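Ostrowski
December
6 min read

3.2 Clearing the table: wrappers, scraps and cloths

We looked at what gets left on a table after snacks and who clears what, and in which order. The homes were all in Gisley, 13 of them, one small table each, mostly in the main room near a door. Visits on a Friday, late afternoon, when the table had been used but not yet wiped. Notes were typed up the same evening and coded in Stata.

Packaging was the bulk of it. Sweet and biscuit wrappers, torn corners, bits of paper that had come away from a bigger packet. Food itself was rarer - a cracker end, crumbs, something half eaten. We logged about 400 items in all, and an item meant anything a person would pick up seperately. A wrapper torn in two counted as two.

Order of clearing was fairly steady. Big bright wrappers first, then whatever lay under or against them, then the small scraps. Overlapping pieces often went in one grab, which made the coding harder, so these are marked as a group (see Fig. 4 for a typical cluster). Food pieces were left till late. Some people put them on a wrapper and carried both to the bin.

Cloths were a nuisance to code. A cloth on the table may be there for wiping, or just left there, and we could not always tell wich. We only coded it as a wiping cloth if it was used during the visit. Table covers and cloths hanging over the edge went down as furnishings.

Fig. 4. Crumpled wrappers and a piece of cracker or bread on a pink table, with a light blue cloth at the left.

Two coders went through the notes, the second without seeing the first set. Most disagreements were over scraps, wether a curl of paper belonged to the packet beside it. We kept the Rirport categories for packaging, dropped the one for tins as there were none, and added one for torn paper.

Contact the authors | Copyright Rirport | Back to top 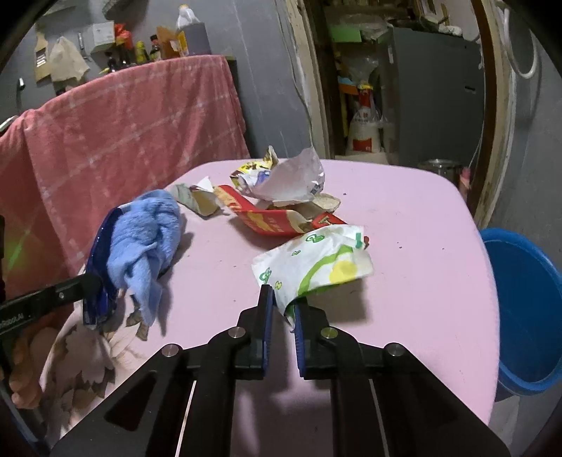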